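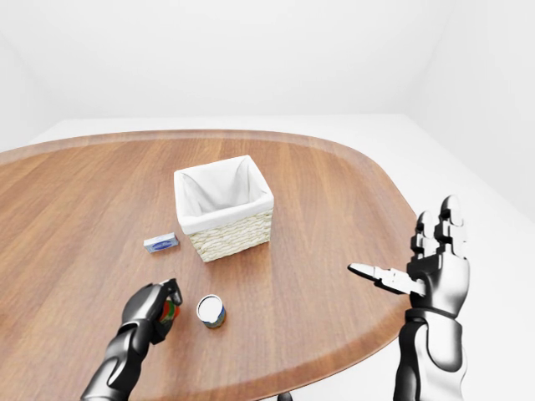 Home > Manuals > Vakell Simulator > Section 6

6. Recording Demonstrations for the Basket Task

Revised 21 January 2020

6.1 Purpose

This section covers recording teleoperated demonstrations of the basket task in the Vakell simulator. The operator drives both humanoid hands and places small packaged goods from the tabletop into a fabric-lined wicker basket. Each recording is saved as one episode. Episodes are later converted to a training set with the Flillow export tool (Section 8).

Complete hand calibration (Section 4) before starting. A calibration profile made with an earlier release will load but gives wrong thumb angles.

6.2 Loading the task

1. Start the simulator and wait for the status line to read READY.
2. Open Tasks and select Basket, Table, Two Hands.
3. Select the room preset Plain White. Other presets may be used only if the collection plan calls for them.
4. Set the object list. The basket must be present in every episode. The remaining objects are drawn from the small goods list, which includes a short can and a small box.
5. Set the layout seed. The default is 44. Enter the seed given in the collection plan and turn off Auto Increment.
6. Press Reset. The objects drop a short distance onto the table and settle.

Note: Wait 2 seconds after Reset before moving either hand. Contact forces are not stable during this time, and an object touched early may slide.

Caution: Do not drag objects with the mouse after Reset. The move is not written to the log, and replay of the episode will fail.

6.3 Placing the hands

1. Put on both gloves and hold your hands level in front of you.
2. Press the left pedal once to connect. The hands in the simulator move to match yours.
3. Check that both hands can be seen in the head view and that neither touches the table.
4. Open and close each hand fully. If a finger lags, disconnect and repeat Section 4.3 for that hand only.

The left and right hands differ in surface finish in the default model. This has no effect on joint limits or contact settings.

6.4 Recording an episode

1. Press the right pedal to start. A tone sounds and the frame counter begins.
2. Pick up one object with the nearer hand. Close the fingers until the contact indicator turns solid.
3. Lift the object clear of the table before moving it sideways.
4. Keep the free hand open and raised. It must stay clear of the basket and of any object not yet handled.
5. Move over the basket, lower the object below the rim of the liner, and open the hand.
6. Raise the hand straight up until it is clear of the liner.
7. Repeat for the remaining objects in any order.
8. Return both hands to the start position and press the right pedal to stop.

Note: The liner is simulated as cloth. If it catches on a finger, stop moving and open the hand slowly. Do not pull. If the basket tips, mark the episode as failed.

Note: A dropped object may be picked up again if it is still on the table. Mark the episode as Recovered. These episodes are kept and are exported under a separate label.

Caution: An episode longer than 3,764 frames is cut off without a warning tone. Watch the counter when working with long object lists.

6.5 Labeling

After each episode the label panel opens. Choose one result:

Success: all listed objects are in the basket and the basket is upright.
Recovered: as above, with one or more dropped objects picked up again.
Failed: anything else.

Do not delete failed episodes. The Herrera filter removes them at export and uses them to check the success detector. Add a comment only if the fault is in the simulator, such as an object passing through the table.

6.6 Checking a batch

1. Stop when the batch reaches 182 episodes, counting all three labels.
2. Open Review and run Replay Check. Each episode is played back from its logged commands and compared with the stored object positions.
3. Open any episode marked DRIFT and play it at half speed. If the grasp differs from the recording, exclude the episode.
4. Select Close Batch. The folder becomes read-only.
5. Copy the folder to the Cuseck server. Keep the local copy until the server lists the batch as verified.

If Replay Check marks every episode, the seed or room preset was changed partway through. Such a batch cannot be repaired and must be recorded again.

Related sections
4. Glove and Hand Calibration
5. Object Lists and Layout Seeds
7. Replay and Review
8. Exporting with Flillow
Appendix C. Pedal Wiring
Release Notes, December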